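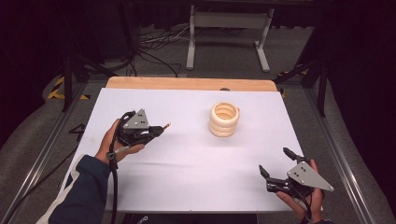 Obura Tabletop White Board

A plain white board that lies flat on a table and gives you a clean, even surface to work on. The Obura is rectangular and covers most of a small tabletop. Leave a strip of table showing along the far side so the board is easy to lift off.

Small items in cream or pale wood, such as stacking rings, are best placed near the center, within reach of both hands.

Item no. 217
Width: 1000 mm
Depth: 600 mm
Thickness: 5 mm
Color: white
Sold singly. Table not included.

Wipe with a soft cloth and mild soap. Store flat -- boards left leaning against a wall can bow.

Orders leave our Skuvbridge warehouse. For other sizes, write to Kanini Masanja at the Tristelstead office.

Page updated May 6, 2021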